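The open day at the Foleo hatchery began at 9 in the morning, an hour at which every trout angler I know claims to be on the water and hardly any of them are. I got there at twenty past, having followed a hand-painted sign up a gravel road, lost faith in it, turned around in a cattle gate and followed it again. There were 13 cars in the lower field. Eleven of them had rod tubes on the roof, as if the management might at some point lose its mind and let us loose on the raceways.

Foleo raises cutthroat and rainbow trout for the lakes on the upper Ferkeck, and once a year, in May, it lets the public in to see where their fish come from. I've been catching Foleo trout for 15 years. I've described them to people, at length, as wild. It seemed only polite to visit.

This site uses cookies to remember your preferences. By continuing to browse you agree to our cookie policy. Accept | Settings

Our guide was Chiamaka Akande, who runs the egg house and has the calm of a person who spends her winters in a dark shed picking dead eggs out of trays with a long pair of tweezers. She made us step through a shallow bath of disinfectant before we went in. Then she looked at one man's felt-soled wading boots, which he had worn to a guided tour on a paved path, and asked him to leave them outside. He did the egg house in his socks. The floor of the egg house is wet. He asked very few questions.

Inside it is dim and loud. The water comes off a spring in the hillside, drops through stacked trays and runs out under the wall, and you have to lean in to hear anything. The cutthroat eggs were at the eyed stage, each one an orange bead with two black specks looking out of it. Chiamaka slid a tray halfway out and gave us a few seconds before sliding it home again, since light does them no good at that age. A boy behind me wanted to know if they could see us. She said they probably could, a little. He waved.

From there we went on to the raceways, long concrete channels with netting strung over them to keep the herons honest. It doesn't, entirely. One heron was standing on a post at the far end with the air of a shareholder. The fish in the first channel were the length of my finger and moved all together, like a thrown cloth. In the last channel were the ones due to go up the mountain, and every angler in the group fell silent and began estimating. I heard the word "sixteen" whispered next to me. They were ten inches if they were anything.

It was feeding time, and for a few dollars in a coffee can you could throw a scoop of pellets. I would recommend this to anybody who has put real thought into fly selection. I own a box of tiny mayfly imitations that took me most of a winter to tie, in four shades of olive that I can't tell apart without my glasses. The pellets are brown and look like something you'd sweep out of a truck. The water boiled.

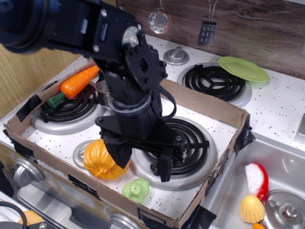

Abdelkrim El Fassi drives the stocking truck, and he took over after the raceways. The truck is a flatbed with insulated tanks and an oxygen bottle for each one, and he is fonder of it than I've been of some houses. He explained tempering, the business of bringing the tank water slowly to the temperature of the lake before anything gets released. It can take longer than the drive. He has sat at the Etia Lake landing for an entire afternoon, adding lake water by the bucket, while people in folding chairs watched him and asked when he'd be finished.

They follow him, it seems. He has had a procession of pickups behind him from the highway turnoff all the way to the lake, keeping a respectful distance, like a funeral where everyone expects to be in the will. The schedule isn't published anymore. He used to stop for a sandwich at the gas station in Nwachukwu, and had to give it up when he came out to find men sitting on their tailgates, already in waders.

I asked whether fish caught an hour after release count. He said that was between me and my conscience. I said I was asking for a friend, and he said he'd met my friend, at Etia, in a folding chair.

The high lakes get theirs by a different route. Trucks can't reach them, so the small fish go up on foot or on horseback, in plastic bags of water and oxygen set inside coolers. Osaze Edet leads the pack string, and he had brought two of his horses down for the day. Both were asleep. The climb to the upper basin starts at 4 in the morning to beat the heat, and you don't stop for long, because the sloshing is what keeps the water stirred. He has carried in 911 fingerlings on a single trip, a number he knows because somebody at the other end counted them. He wouldn't say who. I got the impression that it had been a long evening.

He also told us that those lakes don't get fish every year, and that a few are being left alone now so the frogs can have them back. There was some shuffling of feet at this. A man in a vest with more pockets than I have possessions asked whether frogs bring any money into the valley. Osaze said he'd never seen one buy a license, but then he'd checked a good many people at the trailhead who hadn't either.

Lunch was trout, which I thought took nerve. Trinh Đỗ had a smoker going behind the feed barn and was serving it on rye with pickled onion. She smokes over alder, overnight, and won't give out the brine recipe, although she did confirm that my guess was wrong. The line ran back past the office door. You ate standing up, in full view of the raceways, and I turned the other way out of some feeling I can't defend.

The casting clinic came after lunch. I hadn't planned to join in, having taught myself to cast from a library book and seen no need to reopen the matter. But Angelica Calimlim, who was in charge of it, had a spare rod and an empty place at the end of the line, and she had seen me looking. She set out hoops on the grass and had us all aim for the nearest one. A girl of maybe nine put her first cast inside it. I put mine in the netting over raceway two.

Angelica has a way of standing beside you without speaking that makes you hear your own elbow. After a minute she tucked a folded newspaper under my arm and told me to keep it there. I dropped it on every back cast. By the end of the half hour I was dropping it on every third one, and the loop in my line had gone from something you could drive a bus through to something you'd have to think about in a bus. She said I'd been throwing the rod instead of stopping it. Fifteen years, and I could have fixed it with the sports section.

A few practical notes for anyone going next year. The lower field is soft, and they were pulling a minivan out of it when I left. Wear shoes you don't mind putting in disinfectant. Dogs have to stay in the car, so leave them at home. The egg house takes small groups only and the wait gets long after 11, so do that first and feed the fish later. They'll still be hungry. Bring cash for the smoked trout, and buy it before the clinic, as it had sold out by the time I'd been untangled. The walk up to the spring is steep, but it's short and shaded, and there's a bench at the top where you can hear the water coming out of the rock before you can see it.

I went up there last of all. The spring puts out 120 gallons a minute, according to the board beside it, and has never frozen. Below me the crowd was thinning out. The heron had moved one post closer.

On Thursday I drove up to Etia Lake on my own, told myself it was for the scenery, and put the newspaper under my arm. The aspens were just leafing out along the inlet, and the wind was down for once. I caught two cutthroat before noon on one of the olive mayflies, I couldn't say which olive. Both were ten inches long. The second had a slightly worn tail fin, the kind you get from growing up against concrete, and I looked at it for a good while before I let it go. Then I tied on a brown one.

Enjoyed this report? Sign up for our newsletter and get new trips, river conditions and gear notes in your inbox. Enter your email address to subscribe. You can unsubscribe at any time.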